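Notebook — prop bench
Thu 26 October

Carrying on from the tablecloth problem. The white patterned cloth is back on the main table after pressing and I have given up trying to get the fold line out of the centre. It relaxes overnight and comes back as soon as the cloth is moved. Sorcha Rankin suggested pinning the hem under the table top at the short ends only. Did that. Fold line still visible from the end of the table, not from the side. Good enough for sorting work.

Main job today was the produce set for the kitchen corner: what goes in the shallow tray, what stays in the drawers, and whether the catalogue entries match what we have. The catalogue currently runs to 1,822 lines for the whole store. Last May it was 1,732. Most of the growth is kitchen items, and a fair part of that is the same thing entered twice under different names (aubergine / eggplant, capsicum / pepper, courgette / zucchini). I have standardised on eggplant, capsicum and zucchini and put the other name in the notes column so that search still finds it.

Tray choice. Tried the deep Lellow tub first. Too deep. Small pieces roll under large ones and get missed at put-away, and the sides throw a shadow over anything sitting against them. Swapped to the shallow white tray with the pink rim. The raised sides are enough to stop round items leaving when the tray is carried, and the white floor makes colour matching much easier under the overhead tubes. Set it on the diagonal so that both sides of the table can reach in without leaning on the cloth, which pulls at the pins. 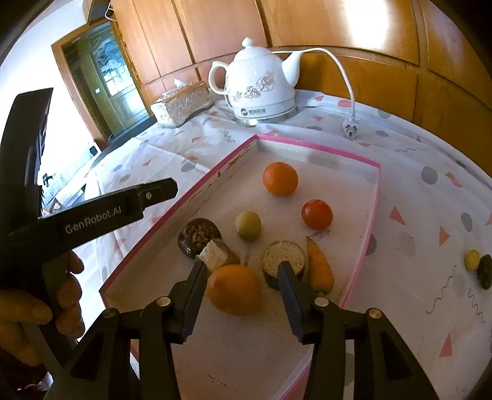

Rule for what goes in: one of each shape class, no duplicates of colour unless the size is clearly different. The large yellow-orange fruit and the small yellow-green one pass on that basis. The carrot is the short one. The long one belongs with the stew set and has its own line in the catalogue. For cut pieces I want at least one with peel or skin still showing on the side, so the eggplant slice stays in. It is thick enough to stand on edge if the tray is level, though I wouldn't rely on it.

Notes on individual lines:

Eggplant, slice, thick. Entry said "bread, round". Whoever entered it had presumably only looked at the face, which is beige and speckled, and had not turned it to the dark peel. Corrected. Added "see side" to the notes.

Cut chunk, pale cream face, greenish-brown side. No entry I am happy with. The old tag says "pear?" and the question mark is in the original. I asked Sorcha and she said taro, then changed her mind. Entered as "cut piece, unidentified, cream" until someone finds the original packing list.

Round dark brown item, glossy, wrinkled lighter centre. Two candidate lines in the catalogue, "mushroom, cap, brown" and "bun, chocolate". Neither has a size recorded. Left it open and flagged both lines. Colour alone will not settle this.

Large fruit, yellow-orange. Catalogue has "mango" and "orange, large" on adjacent lines with the same shelf code. One of those codes has to be wrong. Did not resolve today.

Shelf codes generally are a mess past K. Someone started a second numbering at the far end of the MacRitchie cabinet without closing off the first one, so there are two K4s. I have put masking tape over the second and written K4b on it. This is temporary and I am recording it here so that it does not quietly become permanent, as happened with J.

Cleaning. The tray gets a wipe with a damp cloth and a drop of dish soap, then a dry cloth. No alcohol on anything painted. The Valus wipes are fine on the tray but leave a film on glossy pieces that picks up lint from the tablecloth, and you then spend longer taking the lint off than the cleaning took. I tried one on an offcut from the scrap box and the film was still there after a second pass with plain water. Moved the wipes to the shelf with the hard surface stuff and labelled them.

Lighting check for colour sorting. Overhead tubes only, blinds down: yellow-orange and orange separate well, yellow-green reads slightly more yellow than it should. With the Sevus lamp on at the left, greens come back but the glossy pieces pick up a hot spot and the browns flatten out. Prefer tubes only. If somebody needs the greens right, carry the piece to the window.

Labels. Printed 60 of the small tie-on type. The cord is too stiff and the tag holds itself away from the piece, then catches on its neighbour when the tray is loaded. Cotton thread works better but has to be cut long enough to tie by hand, a good palm's width. Tags come off before anything goes in the tray and go in the envelope clipped to the put-away sheet. Do not leave loose tags on the tablecloth. White on white, and I have already shaken one out with the crumbs.

Put-away order, for whoever closes up: large pieces to the bottom drawer, cut pieces flat in the divided drawer, small round pieces in the egg tray so they stay put. Tray itself goes on its side beside the cabinet, rim towards the wall. The cloth stays on the table unless it needs washing.

Store reference for the replacement drawer dividers is 2,681 in the order book. They were meant to be the low ones. The sheet says tall. I have left a query with the order and will not cut the old dividers out until there is an answer.

To do:
Find original packing list for the cut pieces (try the box on top of MacRitchie).
Measure both brown lines and enter a diameter.
Fix the mango / orange shelf code.
Close off the second K run properly and remove tape.
Softer thread, white or undyed.
Ask Sorcha whether the stew set is coming back to this room or staying where it is.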